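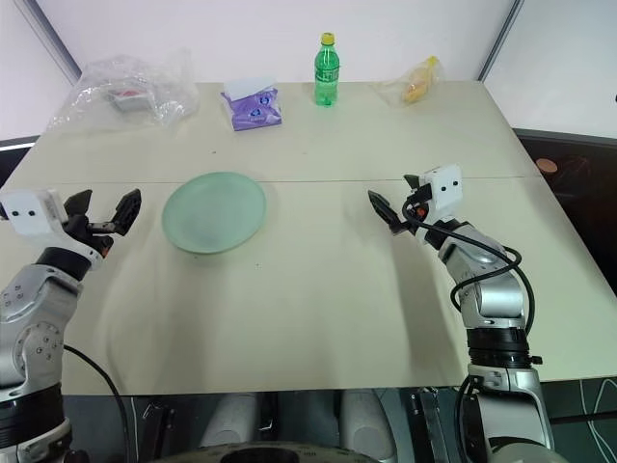 Praseo Comics Announces TRATLEY, a Five-Issue Ghost Story Set on the Night Ferry

Hi everyone, Olaia Campos here! I write and draw comics, I run the tiny publishing outfit known as Praseo Comics, and today I get to tell you about the book that has been eating my evenings for longer than I'd like to admit. It's called TRATLEY, it runs 5 issues, and the first one arrives in comic shops and on our web store this March.

If you read my last series, HUNBERG, you know I like small towns with bad weather and people who should really call their mothers more often. TRATLEY keeps the weather (sorry!) and takes us out on the water. The story follows Inez Prado, a ticket clerk who has worked the late ferry out of Tratley harbor her whole adult life. One night she closes out her drawer and the numbers are wrong. She sold 284 tickets, and the gate counted 320 passengers walking off on the other side.

Inez does what I would do, and blames the machine. Then it happens again the next night, with the same two numbers, and a man in a wool coat leans on her counter at 11:40 p.m. and asks for a ticket home in a currency the bank stopped taking before she was born.

I don't want to give away much past that. I will say that the first issue ends on a page I redrew so many times that I started seeing it when I closed my eyes, and that the second issue takes place almost completely inside the ferry's snack bar, which was a ridiculous thing to do to myself because I had to draw all those vending machines. There's a love story in there too, sort of. There's also a dog. The dog is fine! I get asked about the dog every single time I talk about this book, so let's get that into the official announcement: the dog makes it to the end.

I'm writing, drawing and lettering the whole thing. For color I wanted something that felt like old printed ferry schedules, the kind with two inks that never quite line up, so most of the book sticks to a dull green and a rusty orange. When the extra passengers show up, a third color comes in. I've been told by early readers that once they noticed it they went back and found it in panels they had skipped right over, and that made me extremely happy.

A bit about how it's put together, for those of you who like the nuts and bolts. The first issue is an oversized one, with 40 pages of story and no ads in the middle of it. In the back you'll find my layouts for the harbor sequence, a map of Tratley that I drew before I had written a word of the script, and a letters page. Yes, a real letters page! I loved those as a kid and I want to bring one back, so please write to me. Tell me about the strangest thing that ever happened to you on a boat, a bus or a train. I'll print as many as I can fit starting with issue two, and if you'd like me to leave your name off, just say so in your note.

The series comes out monthly. All of the scripts are finished, and the first three issues are fully drawn. HUNBERG had that long gap before its last chapter, and I heard from plenty of you about it (fair enough!), so this time I waited until I was well ahead before setting a date.

There will be two covers for the first issue. The main one shows Inez at her window with the line stretching back into the fog. The second is a wordless version of the ferry schedule, and shops can order as many copies of either as they please, with no minimums and no hoops to jump through.

Retailers, you can order TRATLEY #1 through your usual account or straight from Praseo. If you'd like a signed bookplate for your regulars, let me know when you place the order and I'll tuck a stack into the box. Readers, the easiest thing you can do is ask your local shop to add it to your pull list. Digital copies go up the same day as print, at 9 a.m.

Review copies of the complete first issue are ready now for press, podcasters and librarians. Use the contact form on the Praseo site and put TRATLEY in the subject line so it doesn't get lost in the pile. I'm happy to do interviews, and mornings are best for me.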